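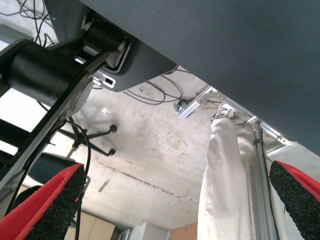
Dotero gripper kit with the wrist camera: worth it for a small workshop?

Posted in: Arms, grippers and tooling

I run a two-person repair and light assembly business and we have been using a secondhand arm for simple jobs: moving parts from a tray to a fixture, holding things while one of us does up a screw. The gripper that came with it is a plain parallel one with hard jaws and it marks anything soft. I am looking at the Dotero kit, the one with two padded fingers and the small camera at the wrist. The price I have been quoted is £1,509 including the bracket and the cable set. Fitting would be down to me.

What I want to know before I order:

Does the camera earn its place, or do people end up using a fixed one on a post anyway?

How long do the foam pads last, and can you get spare ones without buying whole fingers?

Is the cable run as awkward as it looks in the fitting guide? Our arm is on an aluminium frame in the middle of the floor and there is already a lot of wire near the base.

We would mostly be handling folded cloth covers and small plastic housings, nothing over 300 grams. I have no interest in training it to do anything clever. If it can find a part that is slightly out of place in the tray, that is enough.

I have also seen the Skurkier gripper mentioned on here, which is cheaper but has no camera. Views on that welcome too.

ultesero_bench

We have had two of the Dotero kits since last November, both on frames made from extrusion, so fairly close to your set-up.

Camera: yes, it is useful, but read the notes on field of view first. It looks out past the fingers, so the fingers are always in the picture at the bottom corners and part of the gripper housing will be in there as well, depending on how you fit the bracket. With the fingers wide open you get a decent view through the gap. With them closed on something you see very little apart from what you are holding. For finding a part that has shifted in a tray it does the job. You move the arm above the tray, open the fingers, take the picture, then go in. If you need to watch the part while it is being put down, you will want a second camera on a post. We added one to the first arm and have not bothered with the second.

The other thing is that it sees whatever is behind the job. If the arm tips up even a little it is looking across the room at the floor, chairs, cupboards and so on. The matching software coped with that badly until we told it to ignore everything outside the tray area. There is a setting for it under the camera page, and it is off when you get the kit.

Pads: the foam is textured and grips cloth well. On plastic we got 35 working days out of the first pair before the face started to go shiny and parts slipped. On cloth they last a good deal longer. You can buy pads on their own. They are stuck on, so you have to peel the old ones away and clean the shell with spirit before the new ones go on. Leave them overnight. The instructions say 60 minutes and ours moved when we went by that.

Cables: it is as awkward as it looks. The camera lead and the gripper lead both come down the arm and they are not the same length. Move the arm by hand through every position you intend to use before you tie anything. We tied ours too tightly at the motor end on the first one and pulled a connector out within a week. The kit comes with cable ties but no clips for the frame, so order some that fit the slots in your posts. Get the slack up off the floor too, especially if anyone in the workshop uses a chair on castors.

Fitting took me a full day for the first and a morning for the second.

On the Skurkier, I tried one on loan. It closes harder and is better made in some ways, but the fingers are bare and you would have to make your own pads. For cloth I would not.

paganoparts

depends what arm you have. dotero bracket fits the common hole pattern but if yours is an older one you need the adaptor plate and that is extra. check before you pay

also £1,509 sounds like the price without the software licence after the first year. ask them

northshed

I'll give the other side. I bought the Dotero kit and sent it back.

Nothing was faulty. The fingers are bulky, and that matters more than the sales page lets on. Our parts sit close together in the tray and there was no room for the fingers to go down either side of one without knocking the next. If your plastic housings are packed tightly, measure the gaps first. The outside width of the finger at the tip is on the drawing, which you have to ask for. It isn't in the main booklet.

I had no complaint about the camera, though I found the picture changed a lot between morning and late afternoon with the light coming in, and I had to set it up again each time until I fitted a lamp. The post above covers the cables and I agree with all of it.

For cloth I think it would be fine. When I tried it on a duster it picked it up by the middle without fuss. Getting it to pick up one layer from a folded pile was another matter and I gave up on that. If your covers come as separate folded pieces you should be all right.

The return was straightforward. They refunded everything except the carriage, and it took three weeks. Keep the box, as they will ask for it.

If I were in your place I would ask Pagano about their hire service before buying. They lend out the same kit by the month and take the first payment off the price if you decide to keep it. You still have to fit it yourself.

Reply from original poster

Thanks all. The arm is one of the older ones, so I have written to Dotero about the adaptor plate and the licence, and asked for the finger drawing while I was at it. Our housings have a fair bit of space round them but I will measure. The covers come singly.

I have asked Pagano for a hire price as well and will post it when I get it.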